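Subject: Re: [travellers] Ship position pages -- which one for the coastal ferry?

On a day in April, Sơn Vi wrote:
> Hi all, my parents are on the Pendura, northbound, and
> the ship position page I use has had them sitting in the
> same fjord since breakfast. My mother's texts say they are
> having lunch in the next port. Is the page broken? Is
> there a better one? I don't mind paying a little.
>
> Sơn Vi

Hi Sơn Vi, and hello everybody else,

Your mother's texts win, I'd say! I went through the same thing when my aunt took that boat, and I spent a whole evening convinced she was aground (she was playing cards).

The free pages mostly get their positions from receivers on land. The ship sends out its position by radio, somebody's antenna on a hill picks it up, and it goes on the map. Put a mountain between the ship and the antenna and the dot just stays where it was last heard. Look for the little line that says when the position was received -- on Listgate it's in gray under the ship's name, and very easy to miss.

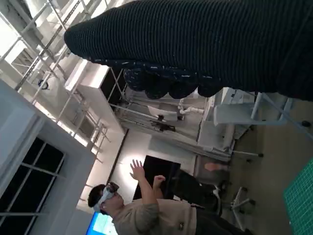

The other thing I'd check is whether you have the right ship. I once followed a gravel barge for 2 days, very happily, because it had nearly the same name. Search by the ship's number if you can find it. The name is only what somebody typed in, and so is the destination, which the crew may not get around to changing until they're well out of the harbor.

As for paying, I had Prorker for a while and it does fill in the gaps with satellite positions. The cheap plan gives you 200 lookups a month, and I used up most of mine in the first week because I kept hitting refresh. If you only want to know when to expect a phone call, the line's own timetable and a free page side by side will do fine.

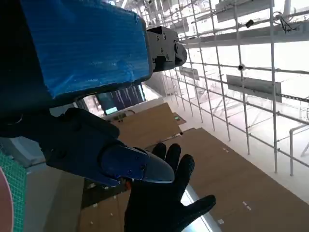
Does a stopped dot mean the ship has stopped?

Only if the speed reads zero and the position is a fresh one. With an old position, all you know is where the ship was when it was last heard.

I left Tạ out because I've only tried it on my phone and the map was so slow that I gave up. Maybe somebody here has had better luck with it?

Say hi to your parents, and tell your mother to keep texting!

Oksana Lytvynenko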